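Training log, July, kitchen table, 9:40 pm

Back at it after two days off and I have so much to put down that I'm going to forget half of it, so sorry in advance if this one jumps around. Whoever is reading the shared log from the club side, skip to the swim part if you only care about the open water stuff. The first chunk is mostly me arguing with myself about heel drop.

So, the shoe test. I've been rotating the Kellby pair and the Truvby pair on the same loop, the one from my driveway out past the grain elevator, down the gravel and back along the creek. Same socks every time (the thin gray ones, because the thick ones gave me a hot spot on the left foot back in the spring and I'm still mad about it). I told myself I'd go easy on both and only pay attention to how my calves felt the next morning. That worked great until the Truvby run, when a guy on a gravel bike passed me at the bottom of the hill and I chased him like an idiot all the way to the bridge. So that run doesn't count! I'm leaving it in the log but I put a star next to it and I'm going to redo it.

What I can say is that the Kellbys feel flat and kind of dead for the first mile and then I stop noticing them, and for me that's a good thing in a shoe. The Truvbys feel amazing right out the door, bouncy and quick, and then somewhere on the gravel I start rolling my right foot out. You can see it in the wear already. The outside edge of the right heel is scuffed smooth and the left one looks nearly new. I had the same pattern in my last trainers but it took a whole marathon block to show up.

Things I want to try next time: lace the right one looser over the top of the foot, and do the loop the other direction so the camber of the road tips me the other way. If the roll goes away going backward then it's the road and I can quit blaming the shoe.

Calves the next morning: left fine, right a little grumpy on the stairs and gone by coffee.

Okay, swim. I did the lake session at the Mokgethi landing again, early, before the boats got going. Water was flat as a plate and warmer than I wanted in a full suit. I should have gone sleeveless. By the second lap around the buoys I was cooking, and I had to stop and pull the neck open to let some water in, and then of course it sloshed around in there for the rest of the swim like I was hauling a bathtub.

Sighting was the big thing I wanted to work on and it went better than last time. I've been lifting my head way too high, so my hips sink and I have to kick like crazy to get level again. This time I tried the alligator eyes thing that one of the folks in the slow lane is always going on about, just the goggles out and then roll to breathe. It took some getting used to and I swallowed a fair bit of lake. But my line to the far buoy was so much straighter! Coming home I had the sun right in my face and couldn't see a thing, so I picked the tall pine behind the boat ramp and swam at that. Big fat target, works every time. I did the whole first half of last season trying to spot a little orange ball when there was a giant tree right there.

My watch says 2,489 yards for the whole thing and I don't believe it for a second. The track has me swimming across the parking lot for a while. I'm going to write it down anyway and just remember that lake numbers from this watch are a mood more than a measurement. For the folks on the pool plan, please don't go comparing your sets to this.

Shoulders felt good after. A bit of tightness on the left, same spot as always, and I did the band pulls in the driveway while the suit dripped on the fence.

Bike stuff now. I finally got the Drusus up on the stand and took a proper look at that clicking noise. Background for anybody new: it clicks once per pedal turn, only when I'm seated, only on climbs, and it has been driving me up the wall since the last group ride. So far I have pulled and greased the pedals, no change. Pulled and greased the seatpost, no change, although there was a shocking amount of dried sports drink down there. Tightened the chainring bolts, and one of them did take a little bit of a turn, so I got all excited and went out and rode the water tower hill with a huge grin on my face. Click, click, click the whole way up.

My next guess is the saddle rails. Seated only, climbs only, that sounds like saddle to me. I swapped on the old saddle from the trainer bike this afternoon but haven't had it outside yet, and I don't want to jinx it. If it's quiet, I'll clean up the clamp, put a dab of grease where the rails sit, and put the good saddle back. If it still clicks I'm down to the bottom bracket and that means borrowing the tool from the club bench again. (If you have the tool, could you put it back on the pegboard? The outline is right there and it's been empty forever.)

While it was on the stand I also changed the rear tire. The old one had a cut on the shoulder that I'd been pretending was cosmetic. Up close it was a lot deeper than I remembered, so that was a good one to catch. The new tire went on with just thumbs except for the last few inches, where I said some words and used a lever. I'm running it a little softer than the front for now to see how it does on the chip seal.

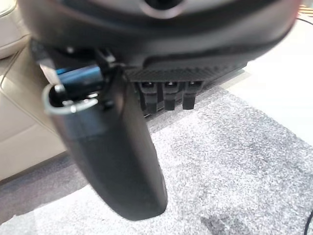 Then there's the nutrition thing, which I keep putting off writing up. I've been trying to take in 200 calories an hour on the long rides and I have to say it's harder than it sounds. The first hour is easy, I'm fresh and everything tastes like a treat. By the third hour the idea of one more chewy thing makes me want to lie down in a ditch. So for the last long one I put most of it in the bottles and kept 2 bars in my back pocket for when I wanted to actually chew. Much better! I finished with gas in the tank and didn't stand in front of the open fridge for the rest of the afternoon.

One note on mixing. The powder clumps something awful if you put it in first. Water halfway, then powder, then shake, then the rest of the water. I've had it clog the nozzle on me twice and squirting a bottle that won't squirt while you're going down a hill is not a fun time. Also the lemon one is fine cold and pretty awful once it's been sitting in the sun. The plain one is boring all the way through and I've decided boring wins.

I'm still not sure what to do about salt. On the hot rides I've been getting that crusty white line on my bib straps, and my left hamstring grabbed at me near the end of the last one, right when I got off to open the gate. Could be salt, could be that I never stretch, could be that I rode too hard over the middle section because there was a tailwind and it felt like flying. I'll change one thing at a time. Salt first. Stretching second, and you can all hold me to that, since I've been writing "stretch more" in this log for as long as there's been a log.

Sleep has been so-so. The dog next door has opinions about raccoons. I moved my morning runs a bit later to make up for it and that means more heat, so the easy pace has drifted slower and I'm trying to let it. Heart rate is right where it should be and the pace will come back when it cools off. I keep having to tell myself this out loud, usually on the creek stretch where there's no shade at all.

Plan for the next stretch, subject to weather and whether my knee likes it:

Redo the Truvby loop, easy, no chasing anybody.
Same loop reversed, Kellbys first.
Water tower hill on the old saddle, listening for the click.
Lake again, sleeveless this time, sighting every six strokes going out and every eight coming home.
Long ride with the plain mix and salt, same route as last time so I've got something to compare to.
Brick after the long ride if I'm not wrecked. Two easy miles off the bike, just to remind the legs that it's a thing we do.

Stuff to pick up: a new lube stick for the neck of the suit (I've got a nice red stripe there right now, it looks like I lost a fight with a rope), another tube for the saddle bag, and chain lube, the dry kind. I used up the last of it on the Drusus and then knocked the cap under the workbench, where it's going to stay until fall.

I want to get the shoe notes into the shared sheet too so the rest of you can add your own. If you've run in either pair on gravel, put down which foot wears first and which side of the road you usually run on. I have a hunch about the camber and I'd love to be right about something this month.

Off to hang the wetsuit up properly before it gets that smell.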